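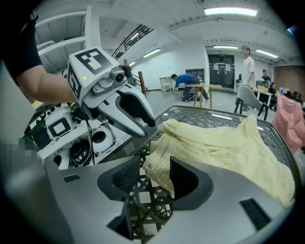
Conceição Sampaio replied that the list was dead, and that she would not sign off another send to it. Rosalba read the message twice and opened the delivery log.

The Trorkby list held 979 addresses. It had been built from paper cards at the shop counter, typed in by a temp, and imported into Zeresik with no date field. Bounces were low. Opens had been falling since April. A dead list, in Rosalba's experience, bounced.

She wrote back asking for one more send: plain text, no banner, no offer code, subject line under forty characters. She would split the list by mail provider and hold the larger part until the first had cleared.

"What would it say?" wrote Conceição.

Rosalba had not got that far. The template said Dear Valued Customer. She deleted it. She typed that the Ternow branch still repaired zips, that the charge was the same as last year, and that anyone who wished to be taken off the list could reply with one word. She set the reply address to her own.

The first part went out at ten. By noon the log showed about 340 delivered and no complaints. The open count stayed at zero, as it would, the tracking pixel having gone with the banner.

At ten past two a reply came in. She expected the one word. It was from a man named Sung, who asked whether they did rucksacks, and whether the woman with the tape measure still worked Saturdays.

Rosalba forwarded it to Conceição without comment, and released the second part.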